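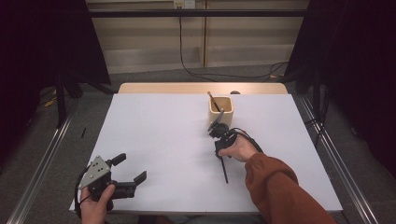
Why do so many young trees come up in a wood after a gale has flattened it?

Most of them were there before the wind arrived. Seedlings of shade-bearing trees can sit under a closed canopy for years, putting on very little height, and when the big trees fall they suddenly get the light they have been short of. Others sprout from seed in the soil, or blow in and land on freshly torn earth.

Storm-blown woodland: handout for week 3

This week we look at windthrow, and I think it is the best topic in the whole module! A blown wood looks like a wreck, and for a forester with timber to sell it often is one. But walk through it slowly and you find half a dozen new habitats packed in between the trunks, each one with its own plants turning up at its own speed.

Our main site is Drircombe, a steep wooded valley where a January gale brought down nearly 116 hectares of mixed spruce and beech. The second is Rumow, on flatter ground with heavy clay. Please read the notes on both before the field day, as we'll be hopping between them all the way through.

How trees go over

Wind kills a tree in one of two main ways. It can snap the stem, leaving a standing stump (a snag), or it can tip the whole tree, roots and all. Which one you get depends on the soil, the depth of rooting, the state of the wood inside the trunk and how wet the ground is on the night.

At Rumow nearly everything tipped. Clay that stays wet through the winter gives you shallow, plate-shaped root systems, and a plate on wet clay has very little to hold it down. Drircombe is more mixed. On the deeper soils of the lower slope the stems snapped, often well above head height, while on the thin soils near the ridge the trees came up with slabs of rock still gripped in the roots – a wonderful thing to see, and a dangerous thing to stand under.

Edges matter too. A tree that has grown up in the open has been rocked by wind all its life and has thickened its roots and lower stem in response. A tree in the middle of a dense stand has been sheltered by its neighbours. Clear-fell the neighbours and you have put that sheltered tree on the front line. Look at the stand map for Drircombe and find where the damage begins. Then look at where the last felling stopped.

Pits and mounds

When a root plate lifts it leaves a pit, and as the plate rots and the soil slumps off it you get a mound next to it. Old woods are covered in these humps and hollows, some of them centuries old. The pit is damp and fills with leaves. The mound is drier, warmer in spring and has bare mineral soil on it, so birch does very well there.

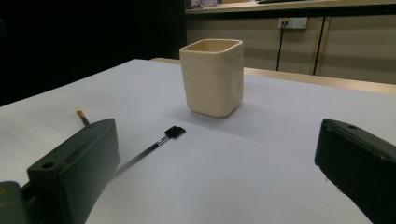 Department of Woodland Ecology, Risov College

Leaving it or clearing it

We will argue about this in the seminar, so come with a view. Salvage logging gets the timber out before it stains or splits, and it opens up the paths. In spruce there is also bark beetle to think about: fresh fallen spruce is ideal breeding material, and a large brood can move on into living trees the following summer. Blown beech doesn't feed the spruce beetles at all, so the case for clearing it is quite different.

Against that, heavy machines crush the seedlings that were waiting for their chance, and they press down wet soil that may take decades to loosen. Deadwood goes off on the lorry along with the fungi and beetles that would have used it. The tangle of fallen crowns also keeps deer out of small patches, and in those patches you often find the only rowan that gets above browsing height.

The Drircombe survey recorded 674 saplings on its uncleared plots. Have a look at the species column before you get excited about the total – I got very excited, and then saw how much of it was beech.

For the field day

Boots with ankle support and a helmet, both required. Stay off the root plates and never stand on the downhill side of one. A plate whose trunk has been cut through can drop back into its pit without any warning.

Bring the recording sheet with the site columns already filled in. Work in pairs, one measuring and one writing, and swap over at lunch.

Reading: the chapter on disturbance in the module reader, plus the short soil note for Rumow.

Comments

mossy_boots
Loved this one. We have a lumpy bit of wood behind our village and I always thought it was old quarrying. Going back to look for pits and mounds!

second year, part time
Is the Rumow soil note the same one as last term? The link on my copy goes to the hedgerow handout.

Module tutor
Same note, new page numbers. I'll mend the link tonight, thank you for spotting it.

larchfan
Would larch have stood up better than the spruce on the ridge? Ours lost hardly any, but it had dropped its needles by then so there was less for the wind to catch.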